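Cudosus: a small collection of first chapters

README, last touched Dec 23, 2022

What this is

Cudosus is a folder of 500 opening chapters from novels that never got a second one. Their authors sent them in, waived any claim to dignity, and agreed to let other people read, sort, count and learn from them. It grew out of the Bullura writing group, which met in a room over a shoe repair shop and produced a great many beginnings.

If you want finished novels, there are shops for that.

What's in the folder

chapters/ holds the texts, one plain file each. Names run from the first word of the title, so there are a lot of files starting with "the."
notes.csv has one row per chapter: genre as the author saw it, genre as two readers saw it, point of view, tense, and whether the weather comes up in the first paragraph.
reasons/ holds short statements from 70 authors on why they stopped. Several are better written than the chapters. One is longer.
kitchen/ holds two pictures. See below.

How the chapters were picked

We received 700. Out went anything under a page, anything that was plainly a second chapter with the number changed, and every piece the author asked to have back. The last group was larger than we expected and included most of the erotica.

Chapters were kept as sent, typos and all. We replaced real addresses and phone numbers with made-up ones. A street in Kanenden now appears in several unrelated thrillers, and we apologize to its residents.

The kitchen folder

The domestic chapters (tag: home) lean hard on one appliance. People in them reheat soup while thinking about their marriages — sometimes the same soup, over several pages.

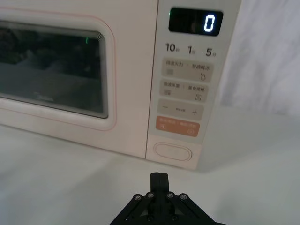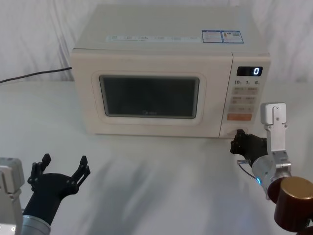
A cream microwave on a white tabletop, twice.

Known problems

Genre labels are shaky. Our two readers disagreed on 100 chapters, mostly over whether a book can be a mystery before anything has happened. Both opinions are in notes.csv and you may add a third.

Present tense is overrepresented. So are lighthouses.

The tag "funny" was filled in by the authors. Use with care.

Matlala, the script that splits chapters into sentences, trips over dialogue that trails off in dots. It treats each dot as a sentence of its own, so one very hesitant vicar has the highest sentence count in the set. A fix was promised in May. The vicar is still ahead.

What you may do with it

Read it, teach with it, run your counting programs over it. Quote up to a page if you name the chapter. Please don't finish anyone's novel and publish it without asking — two authors have said they'd be delighted, and the permissions column shows which.

Removing a chapter

Authors can pull their work at any time by writing to the group with the title and the first line. If you've started on chapter two, tell us that as well, and we'll move your file to leavers/. It's empty at the moment.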